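Packing away: does the container matter?
Design and Materials, project report (draft 2, final one due Jan 27, 2023)
Group: Alfie Tindall, Ningsih Hartono, Clive Ellwood
Supervisor: Beverley Hartley

1. What we wanted to find out

Whether the kind of container on a play table changes how long it takes to put small blocks away. Started because Ningsih's aunt runs the Dellum playroom and complains about pack-up time every single day. Plastic tub vs wicker basket. Same blocks, same table height, same person packing.

2. Stuff we used

One plastic tub, borrowed from Dellum. One wicker basket with a braided rim. White table. Painted cubes in a few colours, red, blue and green among them. Stopwatch on Clive's phone. Budget was 14 dollars and we spent 13, mostly on the basket, second hand.

Table got wiped between rounds. Basket always to one side, never in the middle, otherwise your arm goes over it and you lose time. 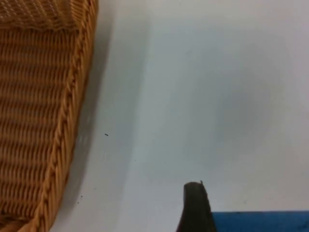

Why wicker and not a second plastic tub?
The playroom wanted something that didn't make a racket when blocks get dropped in, and woven sides give a bit. We also wanted a rim you could feel without looking.

3. Method

Blocks spread out by hand. Start the clock, one hand only, one block at a time, stop when the last one is in. We did 100 rounds all up, half with each container. Swapped containers every five rounds so tiredness didn't all land on one of them. Clive did all the packing. Alfie wrote down times. First lot of times was on the back of a bus timetable, copied over later, so there may be a mistake or two in the early rows.

Rule we added halfway: a block that hits the rim and bounces out counts as not packed, pick it up again. Should of had that from the start. Rounds before the rule are marked with a star in the apendix.

4. Where the basket goes

Not in the plan but ended up being the most interesting bit. We tried the basket close in and then pushed to the far corner. Far corner was slower, obviously, but Clive's misses went down. He reckons he slows down and aims. Close in he just chucks them.

Colour made no difference that we could measure. Red ones are easier to spot on a white table but so is everything else, the table is white.
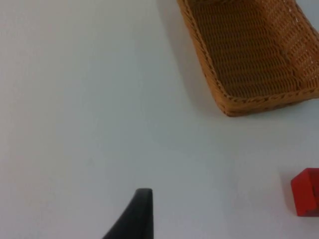 Beverley Lockwood read the first draft and wrote in the margin that we were mixing up two questions, distance and container, and that a marker would pick on it straight away. She also wanted to know if a kid's arm would even reach the far corner. Fair. We've split the results table into near and far now. Haven't tested with kids, no permission forms.

5. Results (short version)

Near: tub a bit faster. Wider opening, no thick edge to catch on.
Far: no real difference.
Bounce-outs: fewer with the basket. The plastic is springy.
Noise: basket quieter by ear. The meter app gave different readings on every phone so we left it out.

Full times are in the apendix, all 400 lines of it counting the notes.

6. Problems

Clive got better over time. Swapping every five rounds helps but doesn't fix it.

Spread wasn't controlled. Some rounds the blocks landed close together, some rounds well apart, and how far your hand travels matters more than we thought. Next time we'd mark spots with pencil, or use a paper template under the blocks.

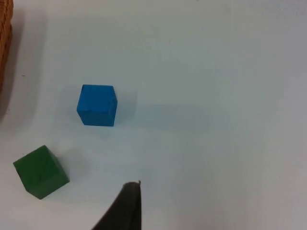
Angle matters too, maybe. A cube sitting square to you is a quick grab, one turned on the diagonal you have to twist your wrist or pinch it by the corners. We didn't record angles. Ningsih thinks it's worth a whole other project and she's probably right but she can write that one.

7. What we'd tell the playroom

Keep the tub if speed is the only thing. Use the basket if the noise is driving you up the wall. Either way put it near the edge the kids stand at. Line the basket with cloth, bits get stuck in the weave and it's a pain to clean.

8. Still to do

Redo graph 2, axis is wrong. Ask Dellum if they want the basket. Return tub!! Fix referencing.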